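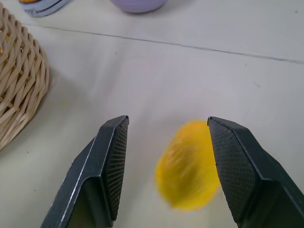
냄새부터 맡으라고, 보리슬라프 안젤롭스키는 전화로 그렇게 말했다. 건반을 눌러 보는 것도 좋고 주름통을 당겨 보는 것도 좋은데, 그 전에 케이스 뚜껑을 열자마자 코를 들이밀고 숨을 한 번 크게 쉬라는 거였다. 지하실 냄새가 나면 그 자리에서 뚜껑을 닫고 집에 가라고. 나는 그때 이미 돈을 치르고 아코디언을 집에 들고 온 다음이었는데!

그래서 이 인터뷰가 시작됐다. 중고 아코디언을 사 놓고 소리가 이상하다고 여기저기 물어보다가, 동호회 게시판에서 소개를 받아 통화를 하게 됐고, 통화가 길어지다가 결국 악기를 등에 메고 기차를 탔다. 보리슬라프 씨의 작업실은 불데일(Buldale)이라는 작은 동네에 있다. 역에서 내려 언덕을 올라가야 하는데, 아코디언 메고 언덕 올라가 본 분은 아실 거다(어깨끈이 문제가 아니고 허리가 문제다). 한겨울인데 도착하니 등이 다 젖어 있었다.

작업실 문을 열어 준 보리슬라프 씨는 인사보다 먼저 내 케이스를 받아서 바닥에 눕히지 않고 세워 놓았다. 왜 세우냐고 물었더니 이렇게 대답했다.

"발이 달려 있잖아요. 발 있는 쪽이 아래예요. 그런데 다들 무거우니까 그냥 눕혀요. 몇 달씩 눕혀 두면 안에서 가죽이 처집니다. 리드 위에 얇은 가죽이 붙어 있는데 그게 중력 방향으로 말려요. 그러고는 저한테 와서 악기가 늙었다고 하죠. 늙은 게 아니라 잘못 누워 있었던 건데."

나도 침대 밑에 눕혀 뒀었다. 그 얘기는 안 했다.

커피를 내려 주시는 동안 나는 녹음기를 켜고 (허락은 받았다) 제일 궁금한 것부터 물었다. 도대체 어쩌다가 아코디언 고치는 사람이 됐는지.

"할아버지가 결혼식에서 연주를 하셨어요. 잘하신 건 아니에요. 크게 하셨죠. 결혼식에서는 크게 하는 사람을 부르거든요. 그런데 크게 하려면 주름통을 세게 쓰고, 세게 쓰면 모서리가 터져요. 모서리가 터지면 할아버지는 양말로 막으셨어요. 제가 처음 한 수리가 그 양말을 빼는 거였습니다."

양말이요? 하고 되물었더니 고개를 끄덕이면서 털양말이었다고 하셨다. 소리가 새는 건 좀 줄었는데 저음에서 양말이 같이 떨렸다고 한다. 결혼식 손님들은 그걸 무슨 특별한 주법인 줄 알았다나.

그 뒤에 들어간 곳이 코바체비치(Kovačević) 공방이다. 보리슬라프 씨는 이 공방 이야기를 할 때 목소리가 조금 달라진다. 엄했냐고 물으니 엄하다기보다 조용했다고. 아침에 들어가면 밀랍 녹이는 냄냄한 단내가 났고, 점심까지 말하는 사람이 없었단다. 다들 귀로 일을 하니까 옆 사람 귀를 빌려 쓰면 안 된다는 게 그곳의 예절이었다고 했다.

"처음 맡은 일이 밀랍이었어요. 리드판을 나무 블록에 붙일 때 밀랍에 송진을 조금 섞습니다. 송진이 많으면 겨울에 깨지고, 적으면 여름에 흘러요. 얼마나 넣느냐고 물었더니 선배가 손톱으로 눌러 보라는 거예요. 그게 대답이었어요. 손톱으로 눌러 봐라. 저는 그 대답이 너무 싫었거든요. 그런데 지금 누가 저한테 물어도 똑같이 말해요."

나도 눌러 봤다. 작업대에서 굳은 밀랍 조각을 하나 건네주시길래 손톱으로 꾹 눌렀더니 자국이 남으면서 살짝 버티는 느낌이 있었다. 이게 좋은 건가요? 물으니 그건 실패한 거라고 하셨다. 너무 말랐단다. 나는 전혀 모르겠던데.

여기서 잠깐, 아코디언을 안 하시는 분들을 위해 조금만 설명을 하고 넘어가야겠다. 아코디언은 안에 얇은 쇠혀가 잔뜩 들어 있는 악기다. 그 쇠혀를 리드라고 부르고, 공기가 지나가면 떨면서 소리가 난다. 밀 때와 당길 때 공기 방향이 반대라서 금속판 하나에 리드가 앞뒤로 하나씩 붙어 있고, 안 쓰는 쪽으로 바람이 새지 말라고 가죽이나 얇은 플라스틱을 덮어 둔다. 내 악기는 밀 때는 멀쩡한데 당기면 높은 라가 목 쉰 소리를 냈다. 동호회에서는 조율을 새로 해야 한다고들 했고, 나는 그 말을 믿고 통장 잔고를 들여다보며 며칠 우울했었다.

"조율이요? 누가 조율을 하래요?"

보리슬라프 씨가 이 대목에서 제일 크게 웃었다. 그러고는 내 악기를 무릎에 올리고 라를 당겨 봤다가, 밀어 봤다가, 아주 천천히 다시 당겨 보더니 조율하지 말라고 했다.

"조율은 마지막이에요. 사람들이 소리가 이상하면 전부 조율이라고 부르는데, 바람이 새도 음이 변하고, 가죽이 말려도 음이 변하고, 밀랍에 금이 가도 변해요. 그 상태에서 리드를 갈아 버리면 나중에 가죽을 고쳤을 때 음이 또 틀어집니다. 쇠는 한 번 갈면 못 돌려놔요. 저한테 오는 악기 중에 제일 속상한 게 그런 거예요. 고장 난 악기 말고, 고쳐진 악기."

고쳐진 악기가 제일 속상하다는 말을 나는 수첩에도 따로 적었다. 녹음기가 돌고 있는데도.

그럼 어떤 순서로 보시냐고 물었다. 보리슬라프 씨는 일단 아무 건반도 누르지 않고 주름통 끈을 푼 다음 악기를 들고 제 무게로 내려오게 둔다. 빨리 벌어지면 어디선가 새는 거다. 새면 건반 밑 패드인지, 저음 쪽 단추 기구인지, 주름통 모서리인지, 몸통과 주름통 사이 틈인지 뺨을 대고 찾는다고 한다. 손 말고 뺨. 손은 일을 많이 해서 둔하다고 하셨다. 나도 해 봤는데 뺨에 수염 자국이 있어서 그런지 잘 모르겠더라. 어쨌든 내 악기는 몸통 이음새에서 바람이 조금 나오고 있었다.

"이건 개스킷이 눌린 거예요. 오래되면 다 이래요. 갈면 되고, 재료비는 커피값이에요. 그런데 이걸 안 갈고 조율부터 했으면 저음이 전부 굼떴을 거예요. 선생님은 연습이 부족해서 그런 줄 알았겠죠."

연습이 부족한 것도 맞다. 하지만 일단 개스킷 탓을 하기로 했다.

내 악기 이야기도 좀 해야겠다. 알로리츠(Allolitz)라는 상표가 붙은 오래된 피아노 건반 아코디언이고, 안쪽에 1402라는 번호가 찍혀 있다. 나는 이게 제조 연도 비슷한 암호일 거라고 혼자 상상을 많이 했는데 보리슬라프 씨는 그냥 번호라고 잘라 말했다. 힌더(Hinder)라는 중고 악기점에서 300유로를 주고 샀다. 비싸게 산 거냐고 조심스럽게 물었다. 이런 질문은 늘 무섭다.

"열어 봐야 알죠. 겉이 예쁜 악기는 값을 못 매겨요. 자개무늬 반짝반짝하고 격자에 장식이 있으면 사람들이 안을 안 봐요. 결혼식 악기라면 괜찮아요, 손님들도 안을 안 보니까."

그러더니 핀을 하나씩 뽑아서 작업대에 원래 구멍 순서대로 늘어놓기 시작했다. 핀도 다 자리가 있단다. 다 똑같이 생긴 것 같은데 구멍이 닳은 정도가 조금씩 달라서 섞이면 헐거워진다고. 나는 집에서 한 번 열어 본 적이 있다고 고백했다. 보리슬라프 씨가 핀을 뽑다 말고 나를 쳐다봤다.

"섞으셨어요?"

그릇에 다 담아 뒀었다고 했다. 한숨은 안 쉬셨는데, 안경을 고쳐 쓰는 시간이 좀 길었다.

몸통이 갈라지고 안이 드러나는 순간은 꽤 두근거린다. 보리슬라프 씨는 거기서 또 냄새를 맡았다. 나도 옆에서 같이 맡았다. 밀랍 냄새, 먼지 냄새, 그리고 뭔가 오래된 옷장 같은 냄새. 전화로 겁을 주셨던 그 지하실 냄새가 나면 어쩌나 했는데, 옷장은 괜찮다고 하셨다. 옷장은 마른 곳이고 지하실은 젖은 곳이라고. 젖은 곳에 있던 악기는 리드에 녹이 슬고, 녹은 무게가 되고, 무게가 달라지면 음이 내려간다. 녹을 긁어내면 쇠가 얇아져서 이번에는 또 다른 문제가 생긴다. 그래서 지하실 냄새가 나면 집에 가라는 거였다.

"다락도 나빠요. 다락은 여름에 뜨거워서 밀랍이 흘러요. 제일 좋은 데는 사람이 자는 방이에요. 사람이 편하면 악기도 편해요. 차 트렁크는 말하지 마세요, 저 그 얘기 하면 혈압 올라요."

그래도 내가 말해 달라고 졸랐다. 결국 들었다. 어느 해 5월에 한 연주자가 공연 끝나고 악기를 트렁크에 넣은 채 바닷가에서 하루를 놀았다고 한다. 한여름도 아니고 5월이니까 방심한 거다. 밀랍이 물러져서 리드판이 블록에서 줄줄이 떨어졌고, 다음 날 악기를 메니까 안에서 동전 주머니 소리가 났단다. 보리슬라프 씨는 그 악기를 받아 놓고 이틀 동안 안 열었다고 했다. 왜요? 하고 물었더니 기분이 안 나서라고.

문제의 라는 금방 찾았다. 가죽 한쪽이 말려서 끝이 들려 있었다. 보리슬라프 씨는 리드 블록을 들고 창 쪽으로 비스듬히 기울여 보여 줬는데, 일단 보이고 나니까 왜 여태 몰랐나 싶을 정도로 들려 있더라. 바람이 약할 때는 이 가죽이 바로 닫히지 않고 늦게 따라붙으면서 소리가 쉬는 거라고 한다. 살살 당길 때 유독 심했던 게 그래서였다. 나는 동호회에서 세게 당기면 된다는 조언도 들었다. 틀린 말은 아니었네!

가죽은 교체하는 수도 있고 손으로 펴는 수도 있다. 보리슬라프 씨는 일단 펴 본다고 했다.

"새 가죽은 소리가 달라요. 하나만 새것이면 그 음만 튀어요. 연주하는 분은 몰라도 저는 잠이 안 와요. 그래서 오래된 가죽을 조금 모아 둡니다. 못 살리는 악기가 들어오면 가죽을 얻어 놓는 거죠. 그걸 나이 맞춰서 붙여요. 이상한 취미라고 하는 사람도 있는데, 단추 떨어진 코트에 반짝거리는 새 단추 하나 달면 싫잖아요."

못 살리는 악기라는 게 있긴 있구나 싶어서, 손님한테 그 말을 어떻게 하시느냐고 물었다. 이 질문에는 대답이 바로 안 나왔다. 커피를 한 모금 마시고, 창밖을 좀 보고, 그러고 나서야 이야기를 하셨다.

"값으로 말하면 쉬워요. 수리비가 악기값의 몇 배입니다, 하면 보통 가져가세요. 어려운 건 값이 상관없는 분들이에요. 아버지 악기다, 남편 악기다, 얼마가 들어도 좋다. 그런데 얼마가 들어도 안 되는 게 있거든요. 나무에 벌레가 깊이 먹었거나 몸통이 뒤틀렸거나. 그럴 때는 음 하나만 살려 드려요."

음 하나만이요?

"가운데 도 하나. 그 음만 깨끗하게 나오게 해 드립니다. 장식장에 두시더라도 가끔 꺼내서 눌러 보시라고요. 어떤 분은 그걸 매일 저녁 누르신대요. 옆집에서 싫어한다고."

나는 여기서 한참 아무 말도 못 했는데, 녹음을 다시 들어 보니 정말로 한참이다. 뒤에서 라디오 소리만 난다.

분위기를 바꾸려고 조율 이야기를 물었다. 조율은 마지막이라고 하셨으니 마지막까지 갔다고 치고, 그때는 뭘 듣느냐고. 이건 내가 개인적으로 궁금했던 거다. 아코디언은 같은 음을 내는 리드를 일부러 조금 어긋나게 맞춰서 소리가 물결처럼 떨리게 하는데, 얼마나 어긋나게 하느냐가 사람마다 나라마다 취향이 다르다. 프랑스 왈츠 하는 사람들은 많이 떨리는 걸 좋아하고, 재즈 쪽은 거의 안 떨리게 해 달라고 한다.

"손님이 오면 먼저 연주를 시켜요. 뭘 좋아하냐고 물으면 다들 모르거나 거짓말을 해요. 요즘 유행하는 걸 말하죠. 그런데 연주를 시켜 보면 긴 음에서 손이 어떻게 하는지가 보여요. 긴 음에서 기다리는 사람은 떨림이 느려야 돼요. 못 기다리고 장식음 넣는 사람은 좀 빨라도 되고요. 기계로 숫자는 맞출 수 있습니다. 저도 기계 써요. 처음에 기계로 맞추고, 다음에 기계를 끄고 한 번 더 해요."

기계를 끄고 나면 뭐가 바뀌냐고 물었더니, 높은 음으로 갈수록 떨림이 빨라지는 정도를 귀로 다시 다듬는다고 했다. 숫자가 고르다고 귀에 고르게 들리는 건 아니란다. 그리고 조율한 날에는 돌려주지 않는다. 하루 재우고, 다음 날 아침 귀가 깨끗할 때 다시 들어 본다. 저녁에 맞았던 게 아침에 틀려 있는 날도 있다고.

"악기가 변했을 수도 있고 제가 변했을 수도 있어요. 보통은 저예요. 그래서 저녁에 술을 안 마십니다. 그건 좀 아쉬워요."

나한테도 연주를 해 보라고 하실까 봐 이때부터 조금 긴장했다. 역시나 시키셨다. 수리 맡긴 내 악기는 배를 열고 있으니 작업실에 있는 다른 악기를 메 주셨는데, 아니 이게 너무 가볍게 열리는 거다. 숨만 쉬어도 소리가 나는 느낌이랄까. 나는 외우는 곡이 딱 왈츠 하나라서 그걸 했고, 중간에 틀렸고, 틀린 데서 다시 시작했다가 또 틀렸다. 보리슬라프 씨는 끝까지 듣더니 긴 음에서 나는 기다리는 쪽이라고 했다. 다음에 뭐가 나오는지 생각하느라 기다린 건데요, 했더니 그것도 기다리는 거라고.

배우려는 사람이 있느냐는 것도 물어봤다. 가끔 온단다. 동영상을 보고 혼자 리드를 갈아 본 사람들이 많고, 그중에는 손이 아주 좋은 사람도 있다고 했다. 그런데 오래 못 버티는 이유가 일이 어려워서는 아닌 것 같다고.

"심심해서 그래요. 이 일은 똑같은 걸 계속 하거든요. 가죽을 붙이고, 또 붙이고, 또 붙여요. 첫날은 다들 좋아해요. 둘째 날도 괜찮고. 그다음 주에 휴대폰을 자꾸 봐요. 저는 그 심심한 게 좋아서 하는 사람이라 뭐라고 설명을 못 하겠어요. 음악도 안 틀어요. 라디오는 뉴스만."

그러고 보니 아까부터 라디오에서 사람 목소리만 나오고 있었다. 귀로 일하는 사람은 쉬는 시간에 음악을 안 듣는구나, 나는 그걸 처음 알았다. 그럼 음악은 언제 들으시냐니까 결혼식에 가면 듣는다고 했다. 요즘도 친척 결혼식에서 연주하시는데, 할아버지만큼 크게는 못 한다고.

돈 이야기도 나왔다. 이건 내가 꺼낸 게 아니고 보리슬라프 씨가 먼저 꺼냈다. 초보자들이 중고를 살 때 꼭 써 달라면서 하신 말인데, 악기 예산을 다 악기에 쓰지 말라는 거다. 일부는 남겨서 사고 나서 바로 점검을 받는 데 쓰라고. 가게에서 점검했다고 적어 놓은 건 겉을 닦았다는 뜻일 때가 있으니까 뭘 점검했는지 물어보고, 대답이 구체적이면 사고, 웃으면서 잘 관리된 악기라고만 하면 한 번 더 생각해 보라고 했다. 힌더에서는 뭐라고 했냐고 물으시길래 기억을 더듬어 봤는데, 나는 아무것도 안 물어봤다. 색이 예뻐서 샀다.

그리고 모든 건반을 하나씩, 밀면서 한 번 당기면서 한 번, 아주 약하게 눌러 볼 것. 세게 누르면 웬만한 문제는 다 숨는다. 가게 주인이 옆에서 한숨을 쉬어도 끝까지 할 것. 음색 스위치도 하나씩 바꿔 가면서 들어 볼 것. 저음 단추는 눌렀다 뗄 때 제자리로 올라오는지 볼 것. 이건 내가 순서대로 받아 적어 왔으니 그대로 믿고 쓰셔도 된다. 초보자는 너무 큰 악기를 사지 말라는 말도 하셨는데, 내 악기는 리드가 네 열짜리라 무거운 편이고, 그래서 이 말은 조금 늦게 들은 셈이다.

점심은 작업실에서 얻어먹었다. 콩을 넣고 끓인 스튜였는데 맛있었다. 빵을 찍어 먹다가 내가 녹음기에 국물을 흘려서 그 부분은 소리가 좀 먹먹하다. 그래서 코바체비치 공방을 나오게 된 이야기는 아쉽게도 절반밖에 못 옮긴다. 들리는 부분만 적자면, 싸우고 나온 건 아니고, 자기 귀가 어느 날부터 선배의 귀와 다르게 듣기 시작했다는 거였다. 선배가 맞다고 한 음이 자기한테는 맞지 않았고, 다음 날도 그랬고, 그래서 짐을 쌌다고. 선배가 밀랍 냄비 하나를 들려 보냈는데 그걸 지금도 쓴다고 한다.

"바닥이 까매요. 닦으면 안 됩니다. 닦으면 혼나요."

누구한테요? 하고 물었는데 대답 없이 빵을 더 주셨다.

오후에는 라의 가죽을 편 블록을 임시로 끼우고 소리를 들어 봤다. 보리슬라프 씨가 아주 약하게 당겼다. 나는 솔직한 사람이니까 적는다. 처음에는 뭐가 달라졌는지 몰랐다. 두 번째로 당겨 주셨을 때, 소리가 시작하는 자리가 또렷해졌다는 걸 알았다. 전에는 문을 밀고 들어오느라 끙끙대던 음이 이제 그냥 들어온다고 해야 하나. 내가 와 하고 소리를 지르니까 보리슬라프 씨가 옆의 시도 들어 보라고 했다. 시도 조금 쉬어 있었다. 라가 나쁠 때는 몰랐는데 라가 좋아지니까 시가 들렸다.

"이래서 끝이 없어요. 하나 고치면 옆에 게 들려요. 어디서 멈출지는 손님이 정하는 거예요. 저한테 맡기면 안 멈춥니다."

시까지만 해 달라고 했다. 개스킷도 갈고, 말린 가죽 몇 군데 더 손보고, 조율은 안 하기로. 악기는 두고 가야 해서 돌아오는 길은 등이 허전했다. 내리막이라 편하긴 했지만.

녹음기를 끄기 전에 마지막으로, 악기를 찾아가면 제일 먼저 뭘 하면 좋겠냐고 물었다. 집에 가서 세워 놓으라고 하셨다. 그리고 매일 조금씩이라도 켜라고. 바람이 안 지나가는 악기는 어디에 둬도 나빠진다고 했다. 바쁘면 공기 단추만 누르고 주름통만 열었다 닫았다 해도 된단다. 그건 나도 할 수 있을 것 같다.

집에 와서 침대 밑부터 치웠다. 먼지가 꽤 나왔다. 창가는 해가 들어서 안 되고 라디에이터 옆도 안 된다고 하셔서, 책장 옆에 자리를 하나 비워 뒀다. 다음에 악기 찾으러 갈 때는 질문을 더 들고 갈 생각이니, 아코디언 하시는 분들은 궁금한 걸 댓글로 남겨 주시길. 차 트렁크 질문은 빼고요.

2023년 1월 16일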